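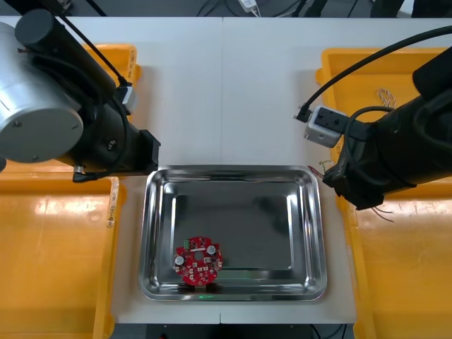 Bench Notes: Boards, Trays and Twisted Pair

The parts area at Vindholm has been running to the revised sorting layout since March, and several members have asked for the details in writing. The notes below cover the steel tray, the yellow bins, the handling of round boards and the storage of short wire offcuts. Crimp tooling and the soldering stations are unchanged and are covered in the previous issue.

Layout

The sorting table has a white top, which shows up dropped screws and clipped leads better than the old grey one did. The tray goes in the middle. Bins go on both sides, two and two, with the long edges parallel to the table edge so that a hand can reach any of them without passing over the tray. Please put them back in that arrangement when finishing a session. Delali Laryea found them stacked inside one another twice last month, with a terminal block jammed between two of them, and it took longer to separate the bins than it had to sort the contents.

The bins are the plain yellow plastic type with sloping walls. The slope is useful with small parts, which slide to the floor of the bin, but it does mean a board stood on its edge will end up flat sooner or later. Boards with tall components should be laid down from the start, component side up.

The tray

We had been using a shallow plastic tray with a ribbed base. Surface-mount parts lodged between the ribs and short wire ends hid there. The replacement is stainless steel with a flat floor, rounded corners and a rolled rim, and it came with a batch of catering surplus from Dodberg. It wipes clean in one pass.

Two cautions. First, steel conducts. Nothing under power goes in the tray, and that includes boards with a coin cell fitted and boards with large capacitors that have not been discharged. Secondly, the polished floor reflects whatever is above it, and small dark parts are harder to find against the dark patches of a reflection than they would be on matt grey. Tilting the tray a few degrees towards the window normally settles the matter. Kęstutis Jankauskaitė has suggested a sheet of dissipative matting cut to fit the floor. We have a quotation from Mirus for this and will decide once the current sorting run is finished.

Do not use abrasive pads on the tray. The scratches collect flux residue.

Round boards

Most of the questions have been about the round red boards. These have a notched outline and a hole at the centre, and carry two can capacitors, a small green terminal connector and a good number of surface-mount parts. For stock purposes they are logged as type 842. They are awkward to store for the simple reason that they have no straight edge to index against, and in a bin they rotate until something catches.

The procedure is as follows. Place the board in the tray component side up. Leave the standoffs on. They keep the underside joints clear of the metal, and removing them gains nothing, as they have to go back before test. Hold the board by its rim. Lifting by a capacitor is the commonest cause of damage on this type: the can survives, but the joint underneath cracks and the fault then shows up intermittently, usually on somebody else's bench.

Check the terminal connector next. The screws should be captive and turn freely. If a wire stub is still clamped in it, slacken the screw and draw the stub out straight. Do not cut it flush, which leaves a slug of copper inside the connector.

Then look over the notches in the outline under the bench magnifier. Small chips in the solder mask can be ignored. Any crack running inwards from a notch puts the board in the reject bin, regardless of how the rest of it looks.

Boards that pass are bagged singly in the 171 size antistatic bag. The smaller bag can be forced over the board but splits at the seal.

Wire offcuts

The other recurring item is short lengths of twisted pair. The old rule was that anything too short to reach between two adjacent connectors was thrown away. We used up a whole reel of new wire on test leads over the winter while discarding pieces that would have done the job, so the rule has been changed. Offcuts longer than 50 mm are kept. Anything shorter goes to copper recycling with the insulation on.

Keep the pair twisted. Separating the conductors makes two tangled singles out of one tidy length, and the insulation holds the set of the twist in any case. Bend each piece into an open loop, gather the ends and lower it into its bin. Tight coils are not wanted, especially with thin insulation, and knots are not wanted at all.
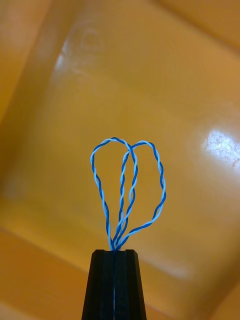 Sort by colour combination first and gauge second. Blue and white is by far the commonest pair in the building and has a bin to itself. Red and black is kept apart, as people reach for it on the assumption that it is a supply lead. All other combinations share a bin until one of them becomes frequent enough to justify its own.

Stripped ends should be trimmed back before the piece is stored. Bare strands fray, and a loose strand in a bin of offcuts will travel into whatever goes in next. Tinned ends may be left. Pieces with a crimped contact on one end are kept only if the contact is one we stock a housing for. The Ofori list on the wall beside the drill press is current, apart from the last line, which refers to a connector we no longer buy.

One point that has caused some disagreement is whether to bundle offcuts with ties. Delali is in favour, Kęstutis against. For now the bins are left unbundled – the ties themselves were ending up in the tray, and a cut tie looks very much like a white wire at arm's length.

Supplies

Antistatic bags are reordered when the box is down to 40. The person who notices should write it on the sheet, with the bag size. Labels for the bins are being reprinted in a larger typeface, and until they arrive please use masking tape on the outer wall of the bin. Tape on the inner wall comes off with the parts.

Corrections to these notes can be left in the Bench Notes folder at the stores hatch before the next issue closes.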